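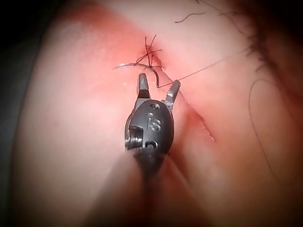 Havville 库房的缝线分类调整自 2019-08-11 起执行。旧的货架编号同时停用，Zendier 系统里仍可按旧编号检索，但检索结果只读，不能据此领料。各教学组手里未用完的领料单继续有效，由 Merkside 分库按新编号换算。

本次调整涉及全部缝合线类耗材，包括可吸收与不可吸收、单股与编织、带针与不带针的各类包装。手套、敷料、持针器械不在范围内，仍按二月份发布的目录管理。

## 为什么重新分类

旧目录按供应商排列，同一规格的线会出现在几个不同的货架上。领料人通常只看线号，不看材质，结果是教学用的编织丝线和单股尼龙线混放混领。两种线的线号可以相同，打结时的手感和结的稳定性却有明显差别：编织线表面摩擦大，结不易滑脱；单股线表面光滑，有形变后回弹的倾向，一般需要多加一个结扣。学员在同一次课里拿到两种线，教员很难判断松结是手法问题还是材料问题。

盘点结果也说明了这一点。Havville 主库现存 2,440 包，其中 1,530 包属于材质与货架标签不一致，或者标签只写线号、没有写材质。标签缺项的包装已全部补贴，材质无法确认的单独封存，不再发放。

新目录的排序依次为：用途（教学或临床）、材质、结构、线号、针型。供应商降为备注字段。编号由系统生成，不允许手工填写。

## 储存条件

可吸收合成线对湿度敏感。聚合物在水汽作用下水解，内层铝箔袋一旦破损，即使外包装完整、仍在有效期内，抗张强度也可能已经下降。因此新目录把“内袋完整”列为单独的检查项，与有效期并列。

丝线和尼龙线对湿度的要求较宽，但不宜长期受光照。丝线受光后会变脆，深色线的褪色一般不影响强度，但褪色可以作为受光时间过长的提示。Merkside 分库靠窗的两列货架已改放空周转箱。

开封后未用完的线不得退回库存。教学组可以自行留存，用于结扣示范或徒手打结练习，留存时须剪去缝针并在袋上写明开封月份。

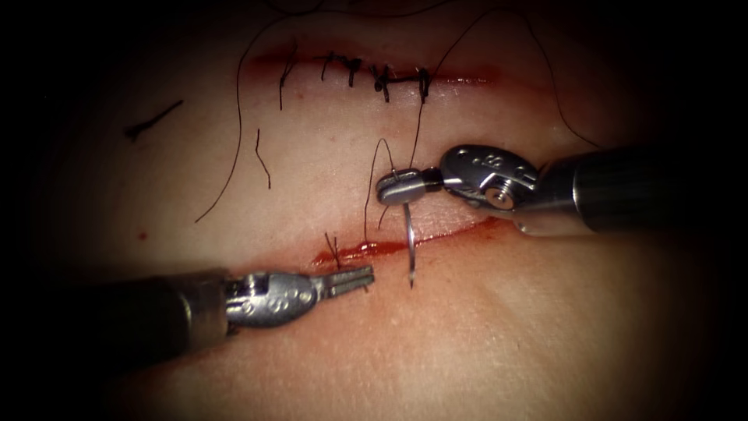 ## 线号与材质的对应

线号按直径区间划分，“0”越多线越细，这一点各组都熟悉。容易忽略的是，同一线号下，不同材质对应的直径区间不一定相同。胶原类线（如肠线）与合成线使用两套区间，前者在同一线号下偏粗。教案如果只写“3-0 线”，库房无法判断教员需要的实际直径，也无法判断针与线的配合是否合适。

从本期起，教案和领料单须同时填写材质与线号。填写示例：

- 尼龙，单股，3-0，角针，教学
- 丝线，编织，2-0，圆针，教学
- 聚乳酸类，编织，4-0，圆针，临床

只写线号的领料单会被 Zendier 退回，退回原因显示为“材质缺失”。系统不会自动匹配相近规格。确有替代需要时，在备注栏写明可接受的替代材质，库房按备注顺序配发。

针型同样需要填写。皮肤类练习建议用角针，肠管和血管类练习建议用圆针。圆针用于皮肤类材料时穿刺阻力大，针体容易弯曲，弯曲的针不要用持针器扳直后再用，直接投入锐器盒。

## 领料周期

教学用线改为按课程批次领取，每批次上限 12 包，超出部分须由课程负责人另行提交。临床用线的周期不变。

在途订单共有 11 份，按下单时的旧编号到货，入库时由库房统一转换，各组无须重新提交。转换期间系统库存数会短时高于实物数，以实物为准。

旧目录中有一类“混合练习包”，内含不同材质的短线，标签上只有一个线号。该类包装不再补货，余量发完为止。Yu 组的入门课目前仍在使用，教案更新之前可以继续领取，但同一课次内请勿与单一材质的包装混发。

## 剪线长度与结尾处理

调整分类时顺带核对了各组的教案，剪线长度的写法差异较大，有的写“剪短”，有的写毫米数，有的没有写。线尾过短，单股线的结容易松开；线尾过长，相邻缝线的尾端会互相缠绕，埋藏缝合时还会增加异物量。合理长度取决于材质和缝合层次，不适合用一个数值统一规定。

建议教案至少区分三种情况：皮肤表面的间断缝合，线尾应便于拆线时夹持；皮下埋藏缝合，线尾在保证结不松脱的前提下尽量短；单股不可吸收线，线尾比同线号的编织线略长。具体数值由各组按所用材料填写，填写后写入教案版本说明。

结扣数也应随材质写明。此前近半数教案只给出打结方法，没有给出结扣数，更换材质后学员仍沿用原来的次数。

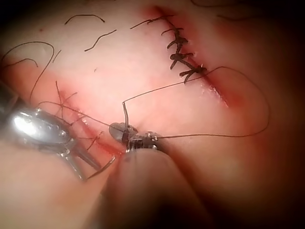 Kai-wen Yeh 对征求意见稿提出，材质和结扣数应写在同一行，不要分列在教案的材料表和步骤表里，否则换线时往往只改前者。这条意见已采纳，新版教案模板将“材质、线号、结扣数、线尾长度”合并为一栏，四项缺一不能提交。Kai-wen Yeh 还建议在包装标签上加印推荐结扣数，库房暂不采用：结扣数与打结方法有关，只按材质标注会造成误解。

模板可在 Zendier 的“目录与表单”中下载。旧模板已提交的教案不必重写，下次修订时换用新模板即可。封存的缝线由库房联系原供应商核对批号，核对完毕的重新上架，无法核对的按报废处理，清单随下期简讯附出。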